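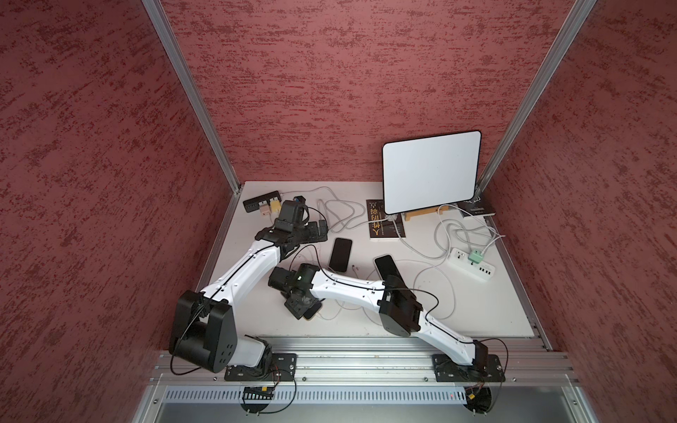

Labeling Two-Arm Cable Demonstrations Without Losing the Will to Live

Last updated 31 January 2018 by Lleucu Parri

These are the steps we use at Groltodska to turn a pile of recorded two-arm runs on phones, chargers and power strips into something a policy can learn from. You should already have synced joint logs and video from a fixed camera. If you don't, go and do that first. It is a separate page and a longer one.

What you need

A batch of recorded runs (ours had 200)
The Vistmont labeling tool, or any viewer that can step one frame at a time
Joint and gripper logs for both arms
A second person who is willing to disagree with you

Step 1. Throw things out

Watch every run at double speed before labeling any of them. Discard a run if a log has a gap, if an arm faulted, or if the operator clearly gave up and started tidying. Tidying looks a lot like skilled manipulation to a network, and you will get a policy that is very good at pushing adapters into a corner.

Keep the clumsy runs. A missed grasp followed by a good one is worth having. We trained once on perfect runs only, and the result had no idea what to do after its first mistake except repeat it with confidence.

Step 2. Label each arm by itself

Our first version used one label per moment for the whole robot. This was my idea and it was bad. While one arm holds a plug, the other may be waiting, or on its way to a phone, and a single label has to pretend one of these isn't happening.

Use two tracks, left and right, with the same 4 labels on each: reach, hold, insert, wait. You will want to add more. Delyth Prydderch wanted "nudge," and I wanted "regret." We stayed with the four.

Step 3. Mark the boundaries from the logs

Start a hold where the gripper current rises and stays up for 9 frames. Start an insert where the wrist slows down and the force along the plug axis begins to climb. Check the video afterward, in that order. If you look at the video first you will see contact where you expect it, often well before any took place.

Black grippers over black phones are the worst case. Trust the current.
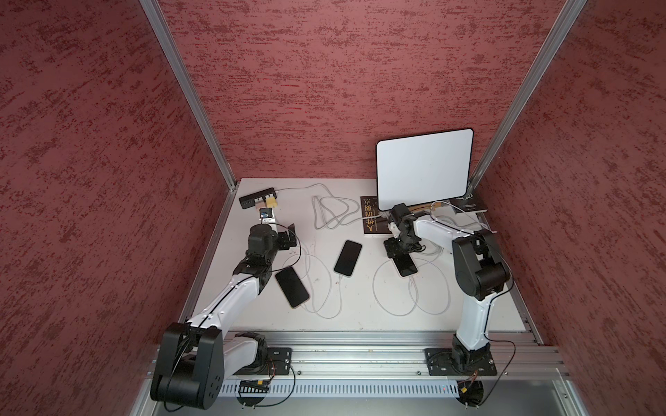
Step 4. Deal with the cables

White cable on a white table is hard to see and harder to describe. We gave up trying to label its shape. For each run, write down only whether a cable crosses the path between the gripper and its target at the start of a reach. Yes or no. A "sort of" counts as yes.

That one bit helped more than the elaborate loop-tracking scheme it replaced, which took me most of October and which I will not be discussing further.

Step 5. Swap and compare

Have the second person label 80 of the runs without seeing your version. Compare the boundaries. Where you differ on the start of a reach, average the two and move on. Where you differ on the start of an insert, sit down together and replay it, as those errors go straight into the policy and come out as a plug grinding against the side of a socket.

Step 6. Split by layout

Hold out whole table layouts for testing, never random runs from the same layout. A random split made our numbers look wonderful. Then somebody moved a power strip.

Known problems

The viewer drops the right-hand track if you close it during export. Save first.

Long waits swamp everything else in the training set. We trim any wait at the end of a run. Waits in the middle stay in, dull as they are, or the arms never learn to take turns.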